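Recipe testers wanted, Gustholm and nearby

I'm putting together a little cookbook of dairy-free, egg-free bakes and steamed things, and I need people who'll make my recipes in their own kitchens and tell me where they went wrong!

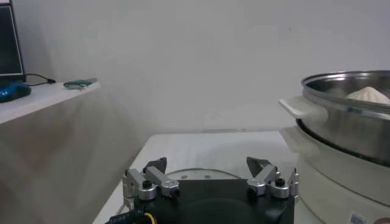
Posted Wednesday, January 3, 2024 | by the Grivville Kitchen editor

You don't have to be a great cook (please don't be, I have plenty of those). I'd love a few folks who have never proofed a dough in their lives. You'll get 2 recipes a month through April, plus a short form to fill in after each one.

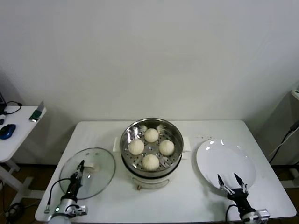 Four buns in the steamer basket.

I pay $115 per tester once all your forms are in, and I cover groceries if you send me the receipts. Flour and yeast can be picked up from the Mangundap store on Tonditov Street – just say you're testing for me.

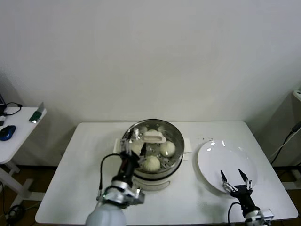 An oven and a set of measuring cups will get you through most of it, and I can lend out a steamer if you ask early. Tell me about any nut or soy allergies too, so I don't send you the wrong batch.

To sign up, drop a note at the store with your name, your phone number and the last thing you baked.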